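Home Notices Minutes Bylaws Contact

Jundico Housing Cooperative
Minutes of the Building Services Meeting, 4 July 2019

Present: Celina Nowicki (chair), Sinan Avcı, Cristóvão Prata, Kacper Kaczmarczyk (minutes)
Apologies: Chak-lun Kong

1. Previous minutes
Approved with one correction. The boiler inspection was completed in February and should be struck from the open items.

2. Water metering
Avcı reported that the shared laundry meter read 2,459 at the end of the quarter. The reading is consistent with the invoice. The meter in the north stairwell is still fogged and could not be read.
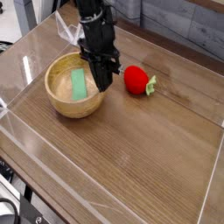
Nowakowski has quoted for replacement of the north meter only. The quote excludes the shutoff valve, which Prata considers worn. A revised quote including the valve is to be requested before any order is placed.

3. Shared kitchen
The sink trap was replaced. The drain board remains loose on the left side - brackets are on order from Clenditz. Cleaning supplies stay on the open shelf until the cabinet door is rehung.

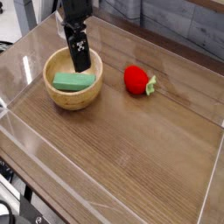
Wooden bowl with green block, item 3.

The deposit for private use of the kitchen stays at 100 per booking. Keys are to be returned by noon the following day.

4. Stairwell lighting
Six fixtures on the timer circuit were tested. Two switch off early. Kaczmarczyk proposed replacing the timer relay before the fixtures themselves. Agreed.
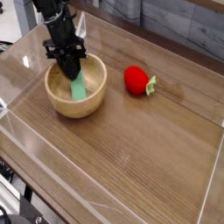 Prata asked whether the relay could be set to a longer interval in winter, and said that residents on the top floor regularly reach their doors in the dark. The chair agreed to test a longer setting once the new relay is in.

5. Actions
Avcı - revised quote from Nowakowski, valve included.
Prata - drain board brackets, cabinet door.
Kaczmarczyk - timer relay, order and installation.

Meeting closed after item 5. Date of next meeting to be posted in the lobby.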